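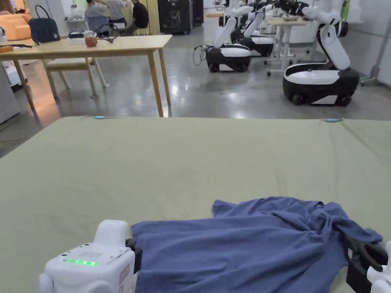

Setsuko Nomura asked at the end of last week's lecture why we keep coming back to laundry, when factories have had robot arms for decades and hospitals have carts that drive themselves. Her point was that if folding a shirt is the hard case, maybe it is a bad test.

I think it is a good test, and these notes go over the reasons. A factory arm usually meets the same part in the same position. A T-shirt dropped on a table has a new shape every time. Some of it is hidden under the rest, and when you pull one edge the other parts move too. With two grippers there is also the matter of tension. Too little and the creases stay in, too much and the cloth slips out.

Keep three questions apart when you read claims about household robots:

1. Can it do the chore once, with a person setting things up?
2. Can it do the chore 400 times with no help?
3. Can it do it in a room it has not seen before?

Most demo videos answer the first. The Lodley report from March (on the reading list) tries to answer the second for towels only. For the third, read the Plilla paper, sections 2 and 4, and note how much the results drop when the table height changes.

Clearing a bed is harder again. Cloth, paper, a bag, a phone and its cable all need a different grip, and somebody has to decide what goes where. A person does this without thinking about it. A machine has to be told, or shown, that papers are not trash and that a cable should not be yanked. 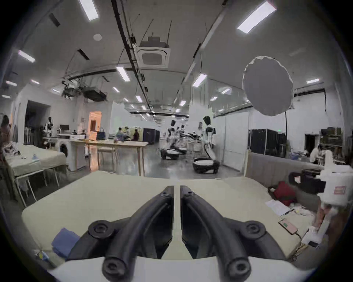
For next time

Read Joon-young Min's chapter on grasping soft objects. Skip the appendix.

Pick one chore you do at home and write down each step, including the ones you do with your eyes and not your hands. Two pages at most. Jae-in Cha has the sign-up sheet for discussion groups.

3 comments | 4 shares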